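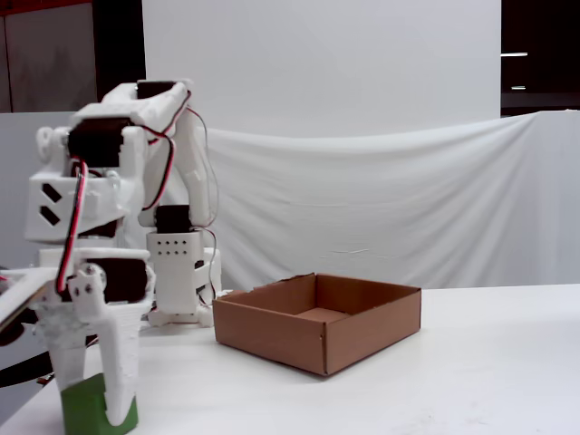
According to Tanveer Niazi, you learn more from one afternoon beside a printed arm than from 96 slides on servos, and after our June visit to the Tarum lab our group agrees! We watched for two hours and could have stayed for seven.
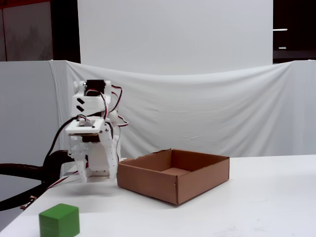

The job sounds simple - a green block, an open cardboard box - but every joint needs its own angle, and we got to ask about all of them. Next term we want to print a gripper of our own.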